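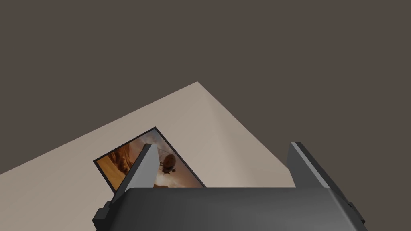 Search this site Go

Home Our work Join us Visit Contact

Weekend Host Wanted at the Evden Toy and Game Library

4 minute read

We are looking for a friendly, patient person to join us as a weekend host at the Evden Toy and Game Library, which has been lending out board games, puzzles, dress-up clothes and more stuffed animals than we have shelves for since the old shoe store on Soliman Street closed and the landlord let us have the keys. If you like families, don't mind a bit of noise, and can find the missing piece of a jigsaw by crawling under a radiator, please read on, and forgive us for going on at some length. We would like you to know what you are getting into!

The library is run by Plestent, a small charity that also looks after the community garden behind the bus station and the repair evenings at Clirnov Hall. You would be working for the toy library only, although you would be very welcome at the garden, where there are always more zucchini than people willing to take them home.

About the job

The post is part time, 14 hours a week, split between Saturday and Sunday, with a short handover on Friday afternoon so that you can hear what came back broken and what everybody is asking for. Pay is $17 an hour. It is a permanent post after a trial period that ends in March, and we have every hope that whoever starts with us will want to stay well past that.

A normal Saturday begins at 9 a.m., when you unlock, put the lights on and wipe down the play tables. The doors open at half past. From then until lunch it is mostly parents with very small children, and you will spend a lot of that time checking things in and out, chatting, and explaining (kindly) that the wooden train set has a waiting list and that no, we can't skip anyone to the front of it, however sweetly they ask.
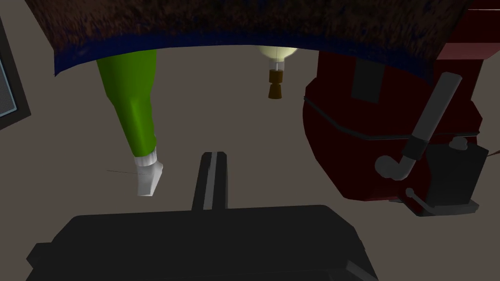
Afternoons belong to the older kids and the grandparents, and they are a good deal quieter. Our regular chess players take the window table and would like it kept free for them, and we do try. You might help a family pick out a game for a birthday, or sit in on a round of something when a group is one player short. In between there is the mending basket, which never gets any emptier, and the returns to be checked against their cards. We have 251 games on the shelves at present, and every one of them has a card taped inside the lid with the pieces written out by hand.

Sundays are shorter. We open at noon and close at four, and once a month there is a swap table out front where people bring the things their own children have outgrown. It gets busy, it gets a little silly, and it is the day most of us like best.

Who we are hoping to meet

You don't need any experience in a library, and you don't need a degree. We would love to hear from you if you have worked in a store, a school, a summer camp or a busy household, or if you have been out of work for a while and would like to come back to something gentle. You should be comfortable talking to strangers and able to lift a full box of blocks onto a waist-high shelf. You will need to use a simple computer system, and we will teach you that in your first week — it is old and slow, but it does have its charms once you are used to it.

A second language would be a real help. Spanish and Polish are the ones we hear most at the desk.

We do ask everyone who works with us to go through a background check. We pay for it and help you fill in the form.

What you get from us

Paid vacation, a free family membership, and a $1000 training fund that you can spend on any course connected with the work. The last host used part of hers on a sewing class, and the teddy bears have looked much better for it. There is free parking behind the building and a bus stop right across the street. Coffee is on us, and the cookies are usually on whichever parent baked that weekend.

How to apply

Please write us a letter, a page or so, telling us a bit about yourself and about a toy or a game you loved as a child. We don't need a resume unless you would like to send one. You can drop the letter through the door, hand it over at the desk while we are open, or use the contact form on this site. If writing isn't your thing, stop by on any Saturday after two and ask for a chat instead — we will make you a drink and find a quiet corner.

We read everything that comes in and we answer everyone, though it may take us a week or two. Interviews are informal and will be held at the library on a Monday, when we are closed to the public. Children are welcome to come along if you can't find a sitter, and there will be plenty for them to play with while we talk.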